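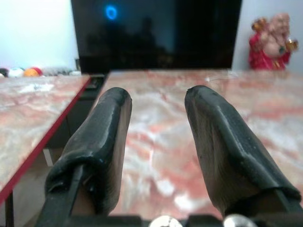 By Ivone Magalhães
Filed under Tables & Counters – updated in August

I get more email about my pink marble than anything else I own, and most of it is some version of "how do you keep it shiny?" So let me walk you through it, because it's a lot less work than people think (and you probably have most of what you need already).

First, clear everything off. Then wipe the top with a dry microfiber cloth. Grit is what scratches a polished surface, so don't skip this and go straight in with a wet sponge like I did for years!

Next, put a small squirt of mild dish soap in a bowl of warm water. Dip a soft cloth, wring it out hard and work in overlapping strokes from the far edge toward you. On stone with this much pink and cream swirling through it, you can miss a sticky patch completely, so I run my palm over the top as I go. Your hand will find jelly faster than your eyes will.

Rinse with a second cloth and plain water, then dry right away with a towel. I do this 2 times if the light shows streaks.

If you have two marble surfaces side by side with a gap between them, crumbs will find it. I fold a thin cloth over a butter knife and slide it along the gap – slowly, and never with the bare blade. Trim along an edge, like the thin red one on mine, gets a barely damp cotton swab.

Please keep vinegar and lemon away from all of this. They etch marble, and the dull spots won't wash off. My friend Reinaldo lost a lovely shelf to a "natural" cleaner that way and still brings it up.

Sealing comes last. Drip a little water on the stone and leave it for 19 minutes. If the spot goes dark, it's time for a stone sealer. Follow the label on yours for drying times, and wipe off the extra before it gets tacky.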